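Speaker notes – Wildflowers of the Nirken Meadows
Evening talk, Dostska Natural History Society

Slide 1. Welcome the audience and thank the Society for the use of the hall. Phones off, please. The talk runs to the interval, with questions afterward.

Slide 2. The Nirken meadows lie on the north side of the Onura valley. The upper meadow floods each spring and stays damp well into July. Camas, shooting star and elephant's head all grow there. Last season's survey recorded 1432 flowering stems of camas, the highest count to date.

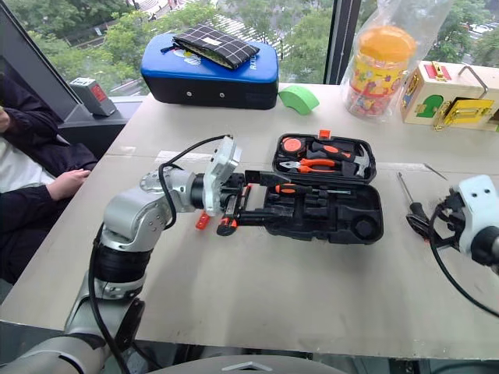

Open tool case on a table by the window

Slide 3. White camas and death camas. Pause here. The bulbs of death camas are highly poisonous and are easily confused with those of the edible plant once the flowers have gone. Members of the public should not dig or taste any bulb.

Slide 4. Threats. Grazing was reduced at Kang Creek four years ago, and the shooting stars have spread more than 8 yards beyond the old fence line. Oxeye daisy remains a concern – it is pretty, and visitors are often reluctant to see it pulled.
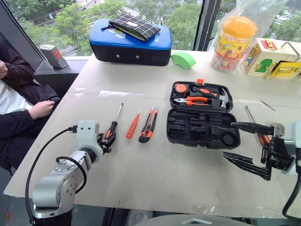 Hand tools on the white tabletop, trees outside

Slide 5. Visiting. The two marked trails open in June. Visitors are asked to keep to the path, leave all flowers in place and keep dogs on a leash. Seed may be collected only under permit.

Slide 6. Guided walks leave the Kang Creek gate each Sunday at 9 a.m. Sign-up sheets are at the back of the hall. Take questions. If asked about the lower meadow, state that access is still under review.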